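5 Mar 2022, Pinholm bench

Got the simulated bench for Waaka running before lunch, and I'm really pleased with it! Arūnas sent over his wood texture last night, so the board has proper grain now, knot and all, and it makes the whole thing much nicer to stare at for hours. Wrist view on for the knob job, jaws closed on the silver cylinder. Render saved from run 14:

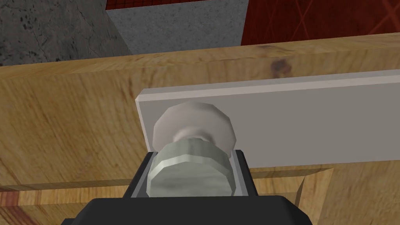

Wrist view in the sim, cylinder in the jaws, white knob on the grey plate.

Low-poly knob for now. Smoother mesh is 573 faces and I'd like to see if the contact solver minds. Grip force is set to 19 in the config (Latrice, please don't round it up to 20 again, the cylinder creeps!).

Still to do: log the wrist angle at first contact, try a slower approach, tidy the Casside folder. Arūnas wants the real arm on the garage bench by July and I think we can do it.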